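Speaker notes: What we saw at the Drillness open day
Talk for the Whitelaw laundry and linen group, November meeting

Opening (keep it short)
Thank Şengül Uçar for arranging the visit. Say who went: 4 of us from the day shift. Ask people to hold questions until the stop after the second part, as the room is only ours until half past three.

Why we went
We fold by hand at both sites and it is the slowest part of the line. Lurko, who run the open day, had folding on the programme along with bin picking and a palletiser. I'm only covering the folding. Notes on the palletiser are in the handout for anyone who wants them.

Part one: the grip
Start with the fingers. People expect suction or a clamp plate. On this station each arm has a pair of fingers that close on the cloth from either side, much as you would with finger and thumb. Point out the pads at the ends, and the crease between them where the layers are squeezed together. 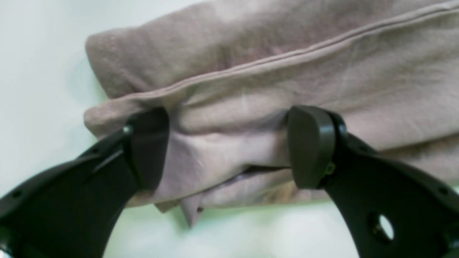
Gripper fingers closed on a bundle of pink fabric, from the wrist camera.

Say that a seam matters more than I had thought. The Lurko engineer told us thick seams and hems change how many layers the fingers pick up, and that picking up one layer when you want one is still the hardest thing to get right. Anyone who has peeled apart damp pillowcases will know what she means.

Pause here. Ask how many in the room fold more than 2 types of garment in a shift.

Part two: two arms on one table
Explain the layout. Plain white table, both arms coming in from the same side, one item worked on at a time. Neither arm does the job alone. With a T-shirt, they take hold on opposite sides, so the cloth is held at both ends before it is moved.

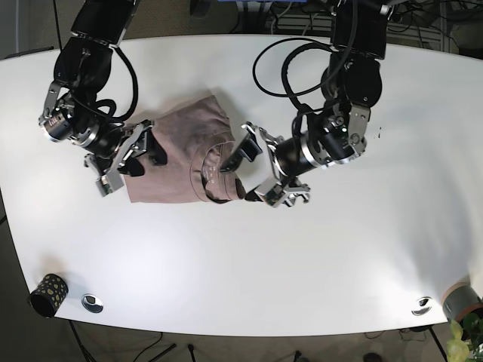

The software behind it is called Letero. We were told it had been trained on 253 folds for the T-shirt job, and that a new garment type needs its own set. I asked about fitted sheets and got a smile and a "not yet". Don't make too much of that, they were fair with us and didn't claim more than they showed.

Speed: my own timing for a full T-shirt was 54 seconds. Give the figure and move on. Somebody will say they can do it in five, and they can. Mention that I timed one shirt only.

Stop for questions, five minutes at most.

Part three: laying out
This is the bit that bears on us. A shirt spread nearly flat is a very different starting point from a heap out of the dryer. If we ever trialled something like this we would have to decide who does the spreading, and where. At present we have no bench long enough at the small site.

Also mention colour. I asked whether dark cloth gave trouble, and the engineer said creases are harder for the cameras to pick out on black.

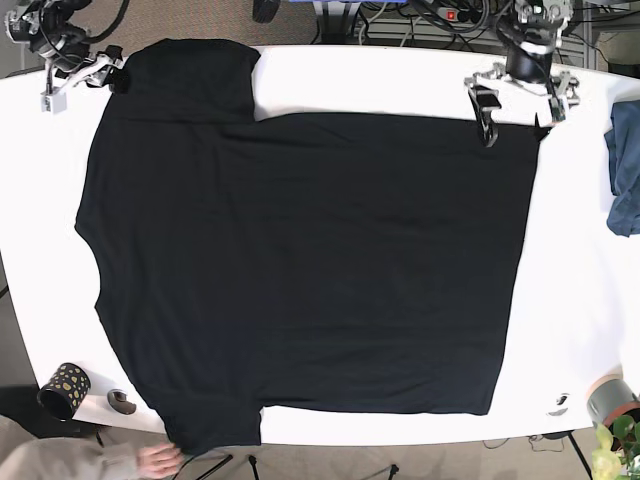
Large black T-shirt laid out on the table, both arms over its top edge.

Points to raise with the group
Would flat towels be a better first job than shirts? I think so.
Floor space. The table is modest but there is racking and a fair amount of cable behind it.
Who would look after it on nights.
Cost. We didn't get a price. Şengül has asked for one in writing.

Close
Lurko will take another group if we send names. Sheet is by the door, please print clearly. Handouts on the side table, and can the last person out switch the projector off.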